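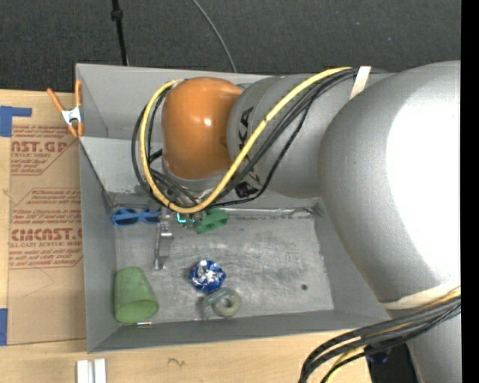 Alcides Zapata wrote in to ask why the car-share scheme always seems to have a seat going from Castaño and never one from Velach, and whether the people of Velach have done something to deserve it. Fair question. The short answer is that 41 of us have signed up, and nearly all of us live on the wrong side of the river.

The longer answer involves the bridge. When the scheme began, the idea was that drivers would put their usual times on the sheet by the canteen door and passengers would write their names underneath. It worked nicely for the early shift, who are orderly people and own pens. The late shift took the sheet as a place to leave opinions about the coffee. By June there were two sheets, one of them laminated, and a man in dispatch was getting lifts home from someone he had never met and still knows only as "blue Fiesta".

Then the bridge at Velach went down to one lane and every driver who used to cross it found a reason not to. Going round by the top road adds five miles, a level crossing and a stretch behind whatever tractor has been sent out to meet you. Heriberto Chambi timed it for a fortnight and has offered to show anyone the spreadsheet. So far he has had no takers, but it's a handsome spreadsheet, with colours.

What we're doing about it, starting in September:

- Velach passengers can be picked up on this side of the bridge, by the bus shelter, at 5.20 in the morning. Walking over takes less time than driving over, and you get to look at the people in the queue.
- Anyone who drives the top road twice a week or more gets one of the marked bays by the side entrance. These are the good bays. Please don't write in asking for one because your knee is bad, as we have all met your knee.
- Petrol money stays between driver and passenger. The office suggests 105 a month for a full week's lifts, paid at the end of the month. Biscuits may be offered on top but don't count towards the total.
- If you're off sick, tell your driver. Telling your supervisor, your sister and the group chat doesn't help the person sitting outside your house with the engine running.

The sheets are coming down as well. Bookings move to Zamum, the same app we use for swapping holidays, under the tab marked Zosum, which was somebody's name for something else and can't be changed. Ask at reception if you get stuck. They'll sigh, then they'll do it for you.

We still need drivers from Velach itself, particularly for lates. One would be a start. The current late-shift lift from there is a bicycle, and its owner says the back rack is taken.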